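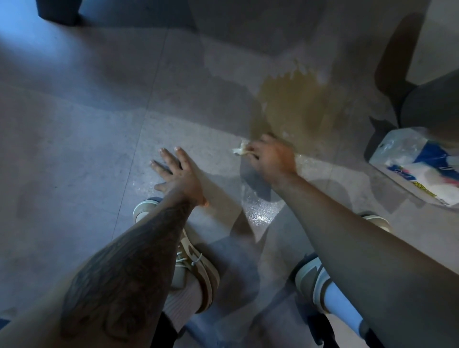 Unit 4 handout: Wiping up a spill
Robots for Beginners, Orncombe (updated 1/3/18)

Okay, welcome back! Last unit we got the arm to pick up blocks and I know a few of you are already bored of blocks, so now we're doing the floor. The final project in May is a cleanup run, and everything in this unit feeds into it. Bring your Wostix boards, charged please, and your logbook.

I picked spills because a puddle is such an awkward thing for a robot to deal with. A block has corners, it stays where you put it, and you can draw a box around it and call it done. A puddle has a ragged edge and a thin film past that edge, and every time you touch it you change its shape. Your code from Unit 3 assumes the object looks the same after contact as it did before. Go find that line and cross it out (it's in the grasp loop, near the bottom).

Before you write anything, break the job down by hand. Most people write "wipe" and stop there, and then we all sit and watch an arm push liquid across the room for 38 seconds. Try for steps this small:

Find the outer edge of the liquid
Get paper out of the pack
Wad it up
Brace
Press at the edge, wait, lift
Look again
Swap paper when it's soaked
Get rid of the trash

"Look again" is the one I'd put stars around. The floor is shiny, the liquid is shiny, and your shadow is going to land right on top of the part you care about.

The trash step trips people up too. Packaging is floppy, so the gripper closes on it and it folds, and your width sensor says you're holding nothing at all. Keep the bin close and open. For the Pemar arm I'd start with a pinch at one end and let the rest hang. 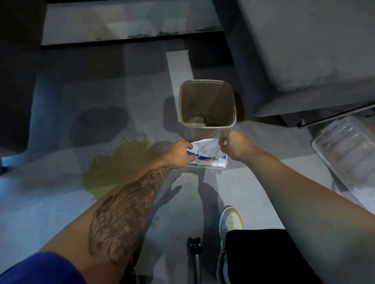 One of you asked me after class whether two hands are really needed for this, seeing as the Pemar only has one, and whether it would be fair to clamp the packet to the bench and call that the second hand. Yes, totally fair! Write it in your logbook as a fixture and tell me what it's standing in for. If a person would use a second hand to steady, stretch or turn something, your fixture has to cover that, or you need another way around it.

Now, bracing. Put your own palm on the floor, lean over and dab at something. Then try it without the palm. You'll wobble, and you'll press harder than you meant to. The arm is bolted down so it doesn't wobble the same way, but a mobile base on wheels sure does, and anyone using the Kakakhel cart should read section 2 of the cart notes before trying to press on anything.
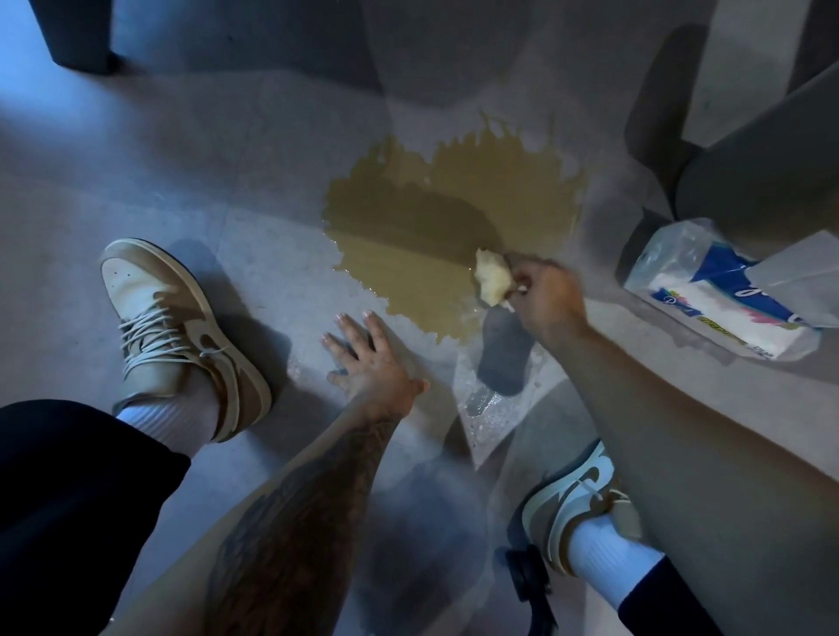 Fig. 3. Wadded tissue at the edge of the spill, other hand flat on the tile.

For homework, write out your own step list and mark each step V (needs vision), F (needs force) or B (both). Then pick one B step and sketch how you'd know it had failed. One page is plenty. If you want practice clips, folder 695 on the shared drive has the short ones, and 701 has the long ones with bad lighting, so start with 695.

Test liquid is in the lab cupboard. Wipe up after yourselves, by hand, and unplug the boards before you pour.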